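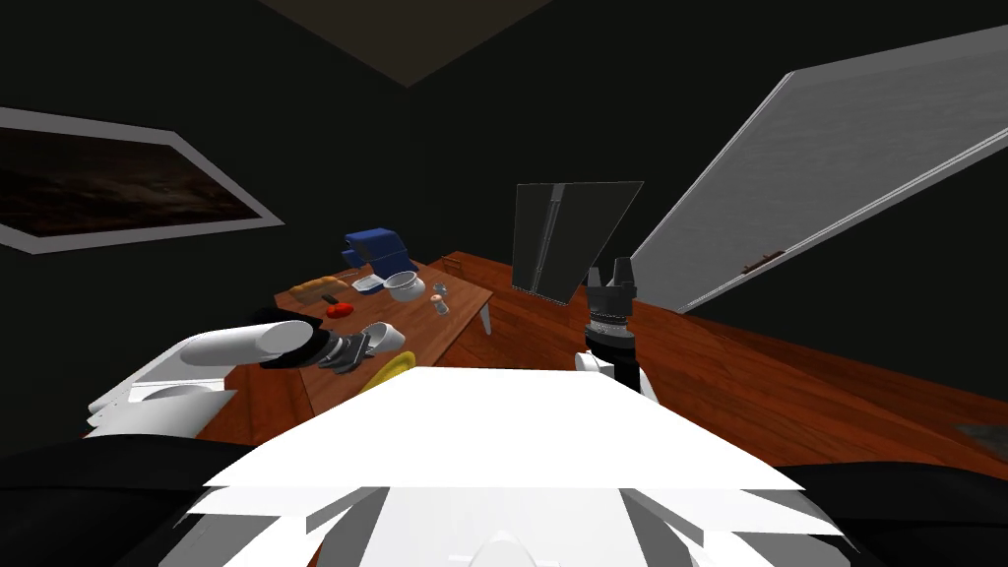 Can a robot clear a kitchen table yet? Sometimes, if it gets long enough and the table isn't too full. At Hivley we test household chores in simulation first, then in a rented apartment in Hatden. A table with a loaf of bread, a white bowl, a small glass cup and a mug tipped slightly is a fair test, as each of those wants a different grip. Bread squashes. Glass slides.

Why start in simulation?
It costs less. We can run the same chore 2000 times overnight and change the light or the layout each time. Of those runs we pick 200 to repeat on real hardware.

Does a good score there carry over?
Partly. Reaching and lifting carry over well. Soft food and wet dishes don't, and we still tune those by hand.

Which chores work now?
Moving cups and bowls to a counter, sorting fruit into a bin, wiping a flat surface. Folding laundry is slow – nearly 6 minutes for a shirt. We don't offer it.

What about shop floors?
Those are easier. Karagiannis has used our software for bin picking since March, with 282 part types in its catalog. The parts are rigid and the lighting stays the same.

Will it work in my home?
We don't sell to homes. Trials are open to care residences and small workshops near Munda.

Who do I contact?
Mal-soon Sun handles trials. For technical questions, ask for Kimutai Mrema – mornings are best.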